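招聘：机器人操作软件工程师（控制与规划方向），2 名

Grirnik 机器人软件组现招聘两名软件工程师，全职，工作内容以厨房场景下的移动操作为主。岗位归 Hiba Najjar 负责的操作组，入职后直接向她汇报。工作语言为中文，代码注释、设计文档和评审意见用英文写，口语不作要求。

我们在做什么

Grirnik 的主要产品是一套叫 Sorkel 的操作软件栈，从感知结果到关节指令之间的部分基本都在里面：场景状态维护、任务分解、运动规划、轨迹跟踪、接触后的力控，以及围绕这些模块的回放和评测工具。Sorkel 先在仿真里跑，通过回归之后再上真机。目前回归集有 379 个任务，绝大多数是台面操作，例如把物体放上砧板、开抽屉、把瓶子移到指定位置、从挂架上取工具。每晚全量运行一次，结果次日上午由值班工程师看。

仿真和真机共用同一套接口。规划器不知道自己接的是哪一边，这一点从第一版就定下来了，后面加的模块也必须遵守。凡是在规划代码里判断“当前是否为仿真”的提交，评审时一律退回。

Nasrallah 是组内的场景生成工具，负责摆放物体、更换材质、检查初始状态有没有穿透。Emura 是日志和回放系统，所有失败的运行都会在里面留下完整的状态序列，可以从任意一步重新启动。两个工具都由操作组自己维护，没有单独的工具团队，所以入职后多少都会改到。

岗位一：运动规划与控制

主要职责：

维护和改进 Sorkel 的运动规划模块，包括采样规划、轨迹优化和两者之间的切换逻辑。现在的问题主要集中在台面与吊架之间的狭窄区域：机械臂从台面前方伸入，上方有搁板，搁板下挂着工具，规划器经常给出可行但绕得很远的路径，或者在时限内找不到解。

负责底盘位置与手臂可达性的联合求解。目前底盘站位是先选定再规划手臂，两步分开做，站位选得不好时后面全部白算。我们希望入职者在前几个月里把这一步重写。

编写和调试关节空间及末端空间的控制器，处理接触瞬间的抖动和力矩超限。

参与每晚回归结果的轮值分析，能从日志里判断一次失败属于规划、控制还是场景本身的问题。

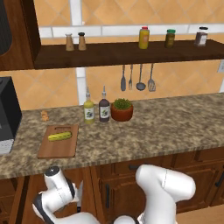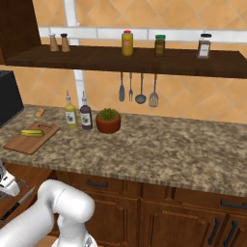 岗位二：感知接口与任务规划

主要职责：

维护物体状态层，把检测和位姿估计的输出整理成规划器可以直接查询的形式。难点在于遮挡和视角变化：手臂自身会挡住一部分柜体和台面，同一个物体在连续几次观测中可能被赋予不同的类别。现有的关联逻辑对细长物体和小容器效果较差，需要重新设计。

开发任务分解模块，把“把调料瓶收到搁板上”一类的指令拆成可执行的动作序列，并在某一步失败后决定重试、换一种抓法还是放弃。当前版本的失败恢复是手写规则，数量已经多到难以维护。

处理不确定性在模块之间的传递。感知给出的置信度到了规划端往往只剩一个阈值，我们希望规划器能够利用更多的信息，例如在类别不确定时选择对两种可能都安全的抓取。

与岗位一的同事共同定义接口，补齐接口测试。接口改动需要双方签字后才能合并。

两个岗位的共同要求

熟练使用 C++，能读懂并修改多线程代码；Python 能写工具脚本和测试。

有机器人运动学基础，清楚雅可比矩阵、奇异位形、冗余自由度这些概念在实际代码里对应什么。

用过至少一种物理仿真器，知道接触参数设得不合理时会看到什么现象。

有过完整的调试经历，能讲清楚一个具体的问题：现象是什么，排除了哪些原因，最后改了哪几行。面试时会问到。

能写清楚的提交说明和设计文档。

以下经历有帮助，没有也可以投递：在真机上部署过自己写的规划或控制代码；给开源规划库或仿真器提交过修改；做过位姿估计或多目标关联；维护过持续集成环境。

学历不设硬性要求。应届毕业生可以投，需要附上能够运行的个人项目或课程项目代码。

关于工作方式

每天上午 10 点有一次短会，时间控制在一刻钟以内，其余时间自行安排。真机使用需要提前在日历上登记，仿真集群不用登记，单人单次最多可占用 3 个节点。代码全部经过评审，合并前必须通过快速回归，完整回归放在夜间。

每周可以远程办公两天。真机调试必须到场，且现场至少有两人。

新人入职第一个月不安排轮值，先跟着一位同事把 Emura 里的历史失败案例过一遍。挑一个自己感兴趣的问题修掉，作为第一次提交。

待遇

薪资按经验面议，试用期与转正后一致。五险一金按实际工资缴纳，年假从入职第一年开始计算。每人每年有最多 2520 元的书籍和课程报销额度，凭发票领取，当年有效。

应聘流程

请将简历和一份代码样例发到招聘邮箱，邮件标题写明“岗位一”或“岗位二”加姓名。两个岗位都感兴趣的，请注明优先顺序，不用分别投递。代码样例可以是仓库链接，也可以是压缩包，请说明哪一部分是本人所写。

简历筛选通过后共有 3 轮。第一轮是电话沟通，主要了解过往经历和对岗位的预期。第二轮是代码题，我们会提供一个精简版的 Sorkel 和一段失败日志，候选人在自己的电脑上定位问题，并写一份简短的说明。题目不限定语言和工具，没有完全修好也可以提交，说明里写清楚做到哪一步即可。第三轮是与操作组的面谈，讨论第二轮的提交内容，由 Hiba Najjar 主持，可以到场，也可以视频参加。

每一轮结束后都会邮件告知结果，未通过的也会通知。简历收取截止到二月底，两个岗位招满后提前关闭。希望三月以后入职的，请在邮件里写明可到岗时间。

本网站使用 Cookie 来改善浏览体验并统计访问情况。继续浏览即表示您同意我们使用 Cookie。接受全部 仅接受必要项 Cookie 设置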